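Bistby Riverside Footpath: Progress Report to the Saleck Fund

Posted Monday, June 28, 2021, by the Bistby Paths Office
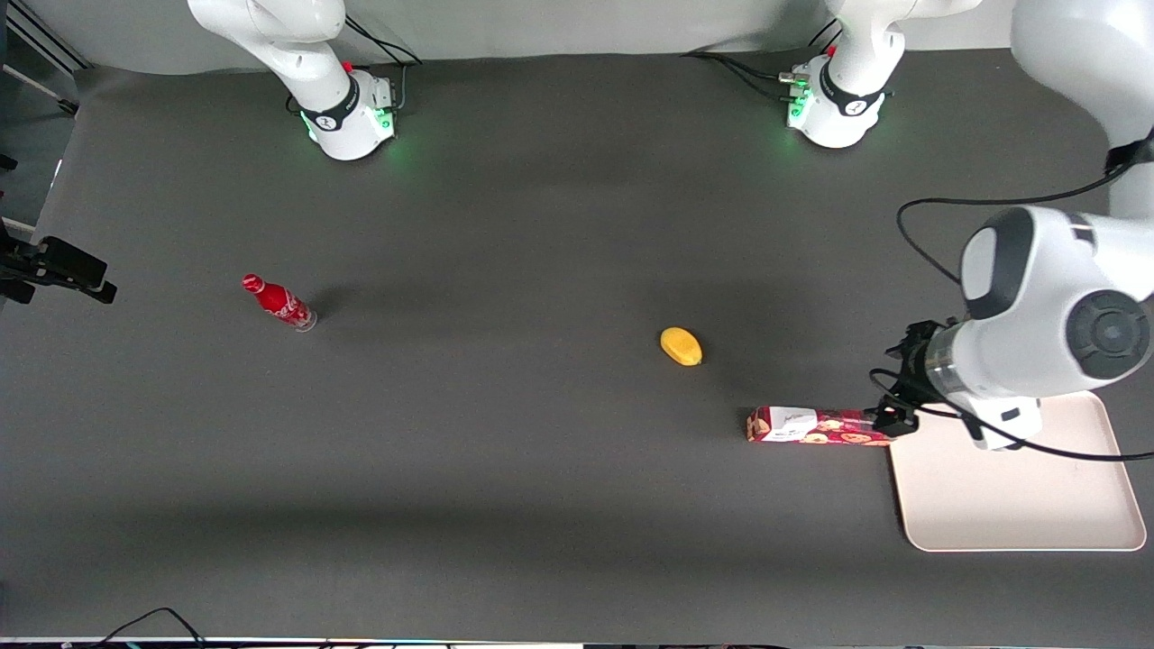

Work on the footpath between the old mill and the Tavolum road bridge is on schedule for the first two stages and behind on the third. This report covers the period since our last payment request and sets out what we still need from the Fund.

Stage one, clearing and grading, is finished. The contractor, Zaki Groundworks, removed the brush along the lower bank and hauled away the broken concrete left from the former boat landing. There was more concrete than the survey showed, and the extra hauling came out of the reserve.

Stage two, surfacing, is nearly done. The crushed stone has been laid and rolled from the mill to the second gate. We changed the edging on the bend below the allotments after heavy rain in the spring washed some of the stone into the ditch. The new edging is set deeper and has stayed in place so far. A stretch of around 100 yards near the second gate still needs its top layer.

Stage three, the drainage crossing and handrail, has not started. The county asked for a revised drawing of the culvert, and we sent it in with the changes they wanted. Their reply is due in 20 working days. The handrail can't be ordered until the culvert width is approved, and the supplier is quoting 11 weeks for delivery. We now expect to finish this stage in October.

Spending is within the approved total. Clearing went over its line and surfacing came in under, mostly on haulage, and the two nearly cancel out. The signs have not been bought. We would like to move the sign money into next year if the Fund agrees, so that the wording can be settled after the route is open from end to end.

Two neighbors wrote to us about parking on Mill Lane. We met them on site and agreed to move the contractor's vehicles to the yard behind the bridge. One of them also asked for a gate wide enough for a wheelchair at the lane end. That was already in the plan, but the drawing on the notice board was an old one and has been replaced.

We ask the Fund to release the second payment for stages one and two, and to confirm in writing the later finish date for stage three. Invoices and the revised culvert drawing are attached to the emailed copy of this report.

This site uses cookies to remember your settings. By continuing to browse, you agree to their use. Accept | Manage settings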